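From: Folasade Oyelaran
To: Casville Library Users List
Date: December 24, 2020
Subject: Re: Renewal of interlibrary loans over the closure

Members of the list are asked to note the following reply to a question received this week.

> My two loans from the Tesetwood branch fall due while the
> building is closed. The online account will not let me renew
> them. Will I be charged, and can I leave them in the outside
> return box?

No charges will be applied to any item that falls due during the closure. This covers interlibrary loans as well as the 2,982 titles held in the Tesetwood local history collection. The renewal button remains unavailable for loans from other branches, and readers do not need to request an extension by e-mail.

Interlibrary loans should not be placed in the outside box. Please keep them until the front desk reopens and return them there with the paper band attached. 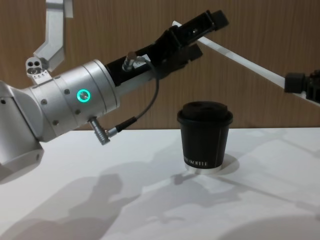 The limit of 10 items per card, adopted in October, remains in effect. Holds that are ready for pickup will be kept for 5 working days after reopening.

Folasade Oyelaran
Circulation Services
Casville Public Library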